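Wednesday, late start

Lip sync pass on ep 3, the stairwell scene. Took the Orton recordings as they came, no cleanup, wanted to see how bad the breaths are. Bad. The lead reads close to the mic and every inhale gets picked up as an open mouth, so he looks like a fish between lines. Put a gate on the track and reran. Better. Still a stray "oh" shape before the word "Tuesday", fixed by hand.

Frame count: animatic says 1,198, my export says 1,191. Seven missing. Checked the head and tail, both fine. Went through shot by shot and it's the hold on the pigeon, which somebody trimmed in the edit and never passed back to the board. Keeping the trim, the joke lands faster. Animatic needs updating - not doing it today.

Shot 14: background pan stutters. It's on twos while the characters are on ones. Put the pan on ones, stutter gone, but now the walk slides against the pavement. Shifted his contact frames by one and it sits OK. Good enough for TV, would not want to see it on a big screen.
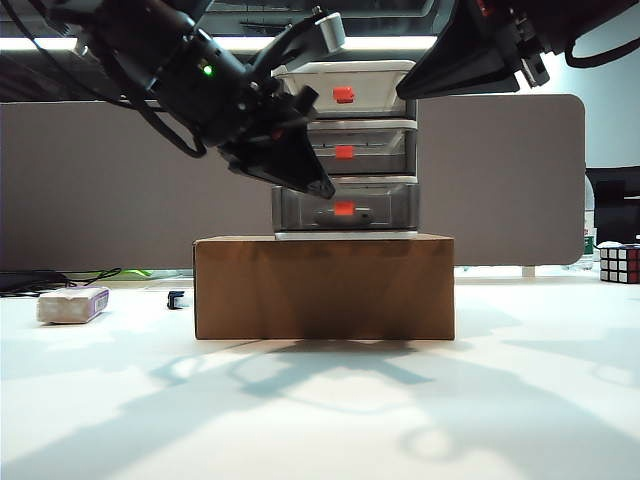

Colors. The Dulel palette file has two versions of the night sky and they are both called night_final. The greener one is right (matches the pilot). Renamed the other to night_OLD, please don't use it. If your shot looks purple thats why. Shots 9 and 22 need re-rendering for this, rest were ok.

Line boil test for the dream bit. Three drawings cycling looked nervous, four looked like water. Tried five with uneven holds, 2-2-3-2-3, and that's the one. Reads as hand drawn without making you seasick. Saved the timing as a preset in Jemham so we can drop it on the hallway shots too. Jemham crashed twice on save, both times with the audio track unlocked. Lock it first.

Render queue: 167 in overnight, 103 done when I got in. The rest stuck behind one crowd shot with every layer at full res. Halved the back two rows, you can't tell. Queue moving again by 11:40.

Hrytsenko sent notes on the subway opening. Short version: train too clean, too quiet, and the talking-to-camera bit goes on past the laugh. Agree on the last one. Not sure about the train, it's meant to be the one nice train. Will try a dirtier pass on the windows only and send both. Sound is a matter for the mix, left it alone.

Still open:
- update animatic, pigeon hold
- re-render 9, 22
- breath gate on the other Orton files, same settings to start, check the quiet lines dont get eaten
- window dirt, two strengths
- ask if the end card is four seconds or five, the delivery sheet says both

Playback at 4 with sound. Bring headphones, the left speaker is buzzing again.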